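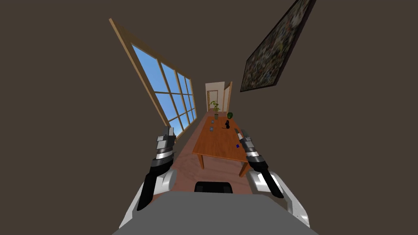
The simulated table in Koleck, with both arms reaching forward and the blue cube near the right edge.

I have a soft spot for simulated rooms, and I'd like to put in a good word for them, even though my old colleague Brock Bergeron will groan when he reads this (sorry, Brock!). His complaint is a fair one. A policy that picks up a cube in a rendered room has learned a rendered room, he says, and a real kitchen will eat it alive.

Well, maybe so. But last winter Josée Turcotte and I ran the Pirik method for 794 episodes in Koleck, moving the clutter and changing the camera angle every time, and I came away thinking we argue far too much about how real the pictures look and far too little about how much they vary.

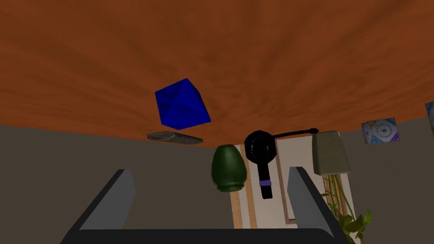
When we trained on 200 tidy episodes from one fixed viewpoint, the policy fell to pieces as soon as we tilted the camera. Mixing in the odd angles and the silly household clutter brought most of it back, and we hadn't touched the textures or the lighting at all. I know that's one method and one small task, and Josée would want me to say we only ran 2 seeds (we're adding 4 more this month). Still, I'd happily trade a prettier renderer for a messier table, and I wish more papers told us just how messy theirs was.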